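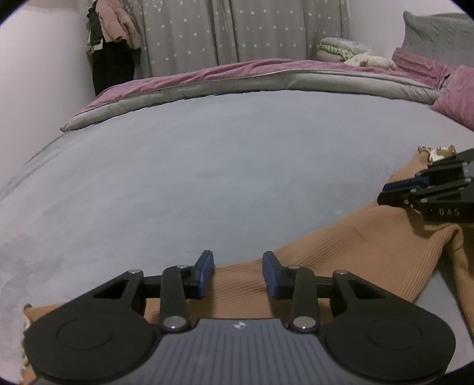

WISTORA, 2025-05-27 – The Remadura Civic List has filed an objection with the Wistora District Election Board against the board's decision to reopen the candidate register for the Vokcombe ward by-election. The objection asks the board to restore the register as it stood at the close of nominations and to hold the vote on the date already published in June.

The register closed with 32 candidates on file across the district. Four working days later, the board issued a notice extending the nomination period in Vokcombe only. The notice cited a delay in posting the revised ward map at the Valcárcel Street office. It did not name any person who had been prevented from filing, and no complaint about the map appears in the board's public log.

The List's position is that the board did not have the power to issue the notice. Under the district election rules, a closed register may be reopened on two grounds: the death of a candidate, or a written order from the district court. Neither applies in this case. A late posting is treated in the rules as an administrative fault, to be corrected by a supplementary notice. Such a notice leaves the nomination deadline unchanged.

The objection also deals with signatures. Each nomination in the ward must carry 181 valid signatures from registered residents. Papers submitted by the List's candidate were checked and accepted before the deadline. Under the extension, signatures collected after the original closing date would be counted for new entrants, while candidates already on the register would be barred from adding to or replacing their own. The List submits that this creates two standards within a single contest.

A further point concerns cost. Ballot papers for Vokcombe had been sent to the printer when the notice was issued. The initial order was for 2000 papers, of which 900 were postal ballots. If the register changes, the full order will have to be withdrawn and printed again, and the mailing period for postal voters will be shortened by six days. The board has not said how the reprint would be funded.

The List has asked for the following:

Withdrawal of the extension notice for the Vokcombe ward.

Confirmation of the register as certified at the close of nominations.

Release of the internal correspondence on the posting of the ward map.

A written statement of the legal basis for the notice, if the board intends to maintain it.

The board has seven days to reply. If it rejects the objection or gives no answer, the List will apply to the district court for review and will request an interim order to stop new nominations from being processed. Draft papers for that application have been prepared.

The List takes no position on the revised ward map itself – the new boundary was adopted last year after public hearings, and it is not part of this filing.

Copies of the objection and its annexes may be read at the Remadura Civic List office in Wistora during normal business hours. Media requests should be sent in writing to the List's press desk.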